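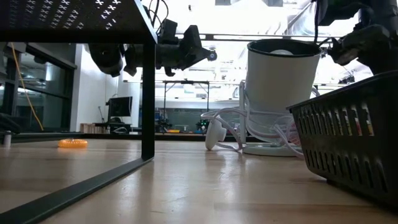
Table view, right arm over the white cylinder

Ticket 628 – Right arm stops during cylinder approach
Product: Gristisach two-arm bench
Opened by: Nayeli Magaña
Assigned to: Teemu Salminen
Priority: Medium
Status: Waiting on parts

Reported problem
The right arm faults when it comes down towards the white cylinder. Wrist joint goes over its torque limit, the controller drops both arms to hold, and the log shows code 109. Happened on 2 runs before lunch and again after a restart. The left arm has no fault of its own – it only stops as part of the hold. No damage and no one near the table at the time.

Checks by operator
Power cycled the controller. Re-homed both arms. Ran the right arm through the same path with the approach height raised, and it finished. Put the height back to normal and the fault came back.
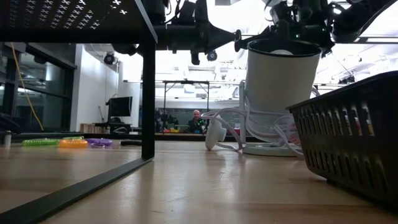
Nayeli, thanks for the log. A few things before I change any settings. Please keep the power cable for the cylinder clear of the gripper's path. A snagged cable will load the wrist and give you 109 every time. Also check that the cable on the right arm itself has some slack at the wrist when the arm is stretched out. If it pulls tight, stop there and let me know. Use the stop button before you put your hands over the table. Hold mode keeps the motors live.
– Teemu

Reply from Nayeli
Moved the cylinder's cable back and taped it. Still faults. Arm cable looks tight at full stretch, mostly where it comes off the second clip. With the clip undone by hand (power off) the wrist turns freely. With it done up I can feel it drag near the end of travel.
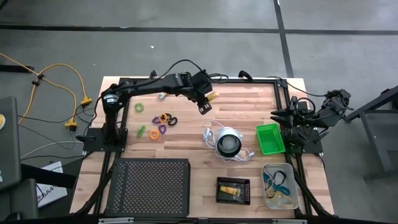
Merja Huttunen looked at the build sheet and the right arm was fitted with the short cable set. The left has the long one. That would explain why only one side trips. The short set is fine for sorting work close to the base, but it has no spare length for a reach to the middle of the table at low height.

Log entry, 29/01/2023
Torque limit left at 2,000 in the Um config file. Benoît asked if we could raise it to get through the week. Answer is no – the limit is doing its job, and a higher one would just put the strain on the connector.

Workaround
Leave the second clip undone, tie the cable loosely to the upper link, and run the right arm at half speed. Keep the raised approach height for the cylinder. Small pieces can be sorted as usual with the left arm.

Next steps
Long cable set ordered through Haltico. Nandini Pillai to fit it and redo the wrist zero. Nayeli to rerun the same path at normal height and attach the log to this ticket.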